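Chapter 4
Passwords and the People Who Guess Them

Most books on computer crime open with a genius in a dark room. I doubt that person matters much. When Firkholm, a mid-sized payroll company, went back over 307 break-ins to staff accounts, very few had needed any real skill. The intruder knew a pet's name, or a school, or tried a password that had leaked from another site.

Companies like to answer this with rules. Use 15 characters, they say, and change them every June. Ching-wen Yu, who ran the Firkholm review, found that people forced to change a password mostly added a number to the old one. I see no reason to think other offices are different.

Security questions deserve even less trust. A coworker can often answer them – so can an ex. 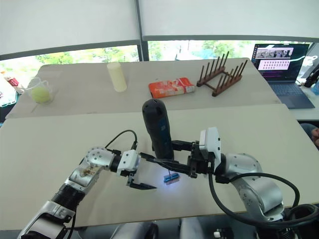
This chapter asks what a stolen account is worth, who tends to steal it, and how the law treats someone who only looked. We begin with the Nomulen case, in which 600 mailboxes were opened and the company at first reported 100. Keep both figures in mind as you read its public statement.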